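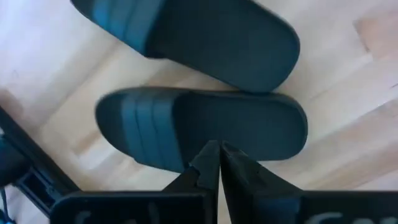 *Gotari build diary - April 25, 2022 - posted by the builder*

Moved the arm down to floor level tonight and gave it the sandals. The blue slides are a good test because the strap has stripes on it and the sole has none, so I can tell from the wrist camera which end I'm coming in on. The footbed is close to black and the camera doesn't love it. I may have to turn the exposure down a bit, as the floorboards go white in patches near the top.

Spent the first part of the session on the cable. It still runs too far forward of the bracket, and I've been meaning to move the clip since November. Zip-tied it for now. The proper fix is a longer slot in the side bar, and that means taking the whole wrist off again. I'm not keen on doing that before the new screws come from Toditz.

Servo settings, so I don't lose them:

- closed position: 43
- open position for shoe work: 700
- speed on approach: 30

The old speed was 57 and it was too jumpy close to the floor. At 30 it's slow enough that I can get a hand to the switch.
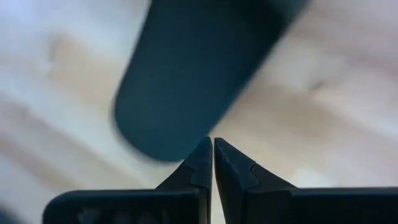 I also went over the fingertips. The stepped joint where the tip meets the finger is the part I trust least. I filed both sides last week and glued them again with the Nunum epoxy, and I want to see how they hold up before I print another pair. If I do print more I'll make the tips a touch blunter. Lining them up by eye with the jaws nearly shut is fiddly, and I'd like a small mark on each base to work from.

The controller is still the old Gündoğdu board. It's fine, but the connector is loose and I have to press it in every time I power up. Added it to the list.

Things for next time:

- move the cable clip
- lower the camera exposure and write down the number
- try the approach from the heel end, then from the strap
- order more M3 washers
- sweep the floor first

Packed up at a decent hour for once. The arm is parked and the power supply is unplugged - I checked it twice.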